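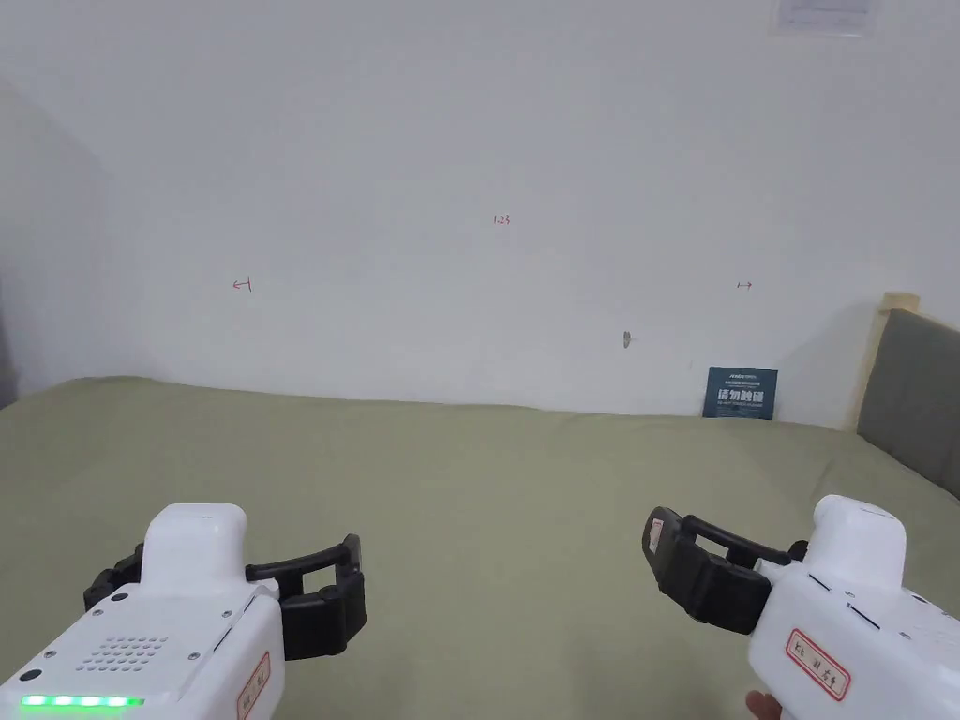
Week 6, Thursday, September 16, 2021. Soft goods, bed tasks, and the Lulirberg fault.

Sorry these are rough, typed between classes. Read before the lab. Bring the incident sheet from last time.

## What happened

Two-arm bed making cell, Aratach arms, test room at the Sánchez guest house in Lulirberg. Linens from Prullotex. Job: pick the corner of a folded sheet, carry it across, let go, back away.

- Pick OK
- Carry OK
- Release command sent, fingers report open
- Arm backs away at 760 mm/s
- Sheet comes with it

The cloth was still caught. A fold had worked its way in behind the fingers, into the linkage, and when the jaws opened it just got wedged tighter. Arm pulls the sheet, sheet pulls the night table, lamp goes over. The operator had a hand on the far edge of the sheet smoothing it out, and got a friction burn across the palm. Not serious. Could have been if the cloth had been wrapped around her wrist, so we treat it as that case.

She hit the stop. Arm stopped. Jaws stayed exactly where they were, which is correct per the manual and also meant the sheet stayed under tension until somebody cut power and pushed the arm back by hand. Nobody in the room had practiced that.

## Why the software thought it was fine

"Open" meant finger position. That's it. Motor turned the right amount, encoder agrees, flag goes true, next step runs.

No check on load. The wrist sensor was there, and it was logging! Pull on the wrist climbed as soon as the arm moved away and stayed up. The threshold was set for hitting a wall or a bed frame, a short hard spike. Cloth doesn't spike, it ramps. Draw both curves for yourselves, it'll be on the board.

Write this down:

**finger open ≠ cloth released**

## Teaching by hand hides it

A person with a hand-held gripper feels the drag. You pinch, pull, open, and if the fabric hangs on you give a little shake without thinking about it. Half the time you don't remember doing it. The recording has the shake in it as motion, but not the reason for it. So the policy learns a shake some of the time, at places where it may or may not be needed.

Also: watch how deep you take the cloth. Pinching right at the fingertips is what we want. Once folds ride up toward the pivots you are in Lulirberg territory. When you practice with the blue piece on the bed, take the bunched end, tips only, and stop if it creeps.

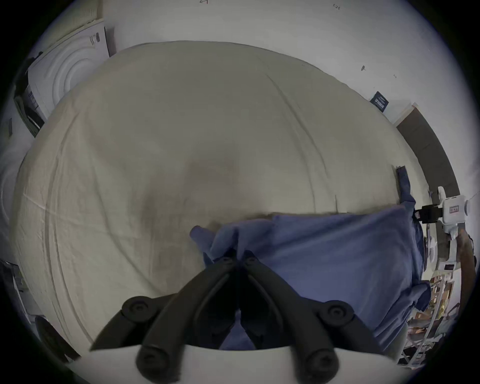
Hernán Palomino wrote back on the first draft of these notes that I'm too easy on the hardware. His point: a linkage with open gaps next to fabric will eat fabric sooner or later, and no amount of load checking fixes that, you only find out faster. He wants a sleeve over the pivots before anybody touches thresholds. He also asked why the arm was allowed to leave at full speed with a person at the bedside.

Fair on both. My answer on the sleeve is do it, but a sleeve wears, and then you're back to needing the check. On speed I have no defense, the retreat speed was copied from the empty-room settings and never looked at agian.

## Fixes, in the order I'd do them

1. Slow retreat after any release near cloth. First bit of travel at creep speed, read the wrist, then go.
2. Release check uses load AND position. If pull keeps rising, stop and go back toward the bed to get slack. Do not keep opening the jaws.
3. Cover the linkage.
4. Person inside the line = no automatic retreat, period.
5. Written steps for freeing caught cloth with power off. Practice it. Slack first, then fingers.

Number 2 is where most groups lose points. "Stop" alone leaves tension in the sheet. Think about where the stored pull goes when you let go.

## For lab

Groups of 4. Hand-held units only, arms stay off. Sleeves rolled up, no lanyards, no rings.

- practice the tip pinch and clean release
- then let a fold ride up on purpose (slowly) and note what your hand does to clear it
- say it out loud while you do it, partner writes it down
- swap

Turn in: one page, fault chain from pick to burn, mark the earliest step where it coud have been caught. I'll accept more than one answer if you argue it.

We come back to this in November with the stop categories. Skip the reading on suction cups, wrong chapter, my mistake.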